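4.2 Looking after the metal bin

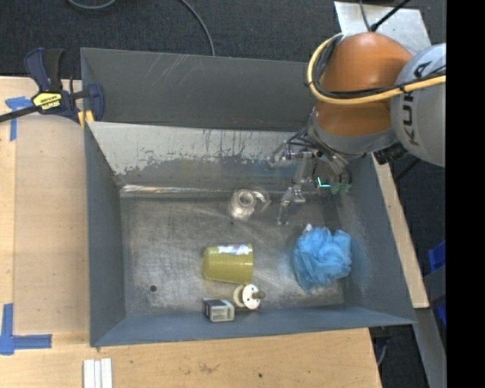 Rafail Athanasiadis objects that no one needs a manual section for a bin, and that at Skorkthorpe they never cleaned theirs in the first place. Fair enough. He also asked us twice in September why clear cups kept coming out of it with gray smears on them, so the section stays.

The Remness leaflet promises a finish that "stays like new." We have our doubts. Paint on a sloping wall gets rubbed every time something slides down it, and the seam where the rear wall meets the floor takes the worst of it. Expect bare metal there sooner or later. It does no harm to plastic cups and the like, but don't let anyone sell you a polish for it.

Before you start

You need a soft brush, two cotton cloths, warm water and plain dish soap. The Panagiotou cleaning kit (part 231) contains much the same things in a nicer box.

Cleaning

1. Stop all work at the bin and follow the lock-out steps in section 2 before putting your hands inside.

2. Lift the items out one at a time. Don't tip the bin to empty it. Clear plastic scratches easily, and a light tabletop marks just as fast.

3. Brush the floor toward the front wall and pick up the grit with a damp cloth.

4. Wipe the sloping walls from the top down, then the seam. Go along the seam, never across it; a scraped edge can snag the cloth.

5. Dry everything with the second cloth. Bare metal left damp will spot overnight.

6. Wash cups and other clear items separately, and put them back only when dry.

Caution: No steel wool and no scouring powder. Tinanar says its powder is safe on painted metal. We tried it on a spare panel and had a cloudy patch after 21 strokes.

Note: Dark streaks on a worn wall may be dirt or may be the metal showing through. Wipe one with soapy water. If it looks the same after a second wipe, leave it alone.

Touching up

Touch-up paint is sold for these bins, and we can't recommend it for the floor or the seam. On the upper walls it may hold for a while. If you must try it:

1. Rub down loose flakes by hand with fine paper, outside the bin area if you can move the bin.

2. Apply one thin coat and leave it for 22 hours. The can says 2 — we found it still soft enough to take a thumbprint.

3. Run a clean white cloth over the patch. If color comes off, keep the bin out of use and wait longer.

Scratches on the back panel are a matter of looks only. For a bent wall or a split seam, see 4.3.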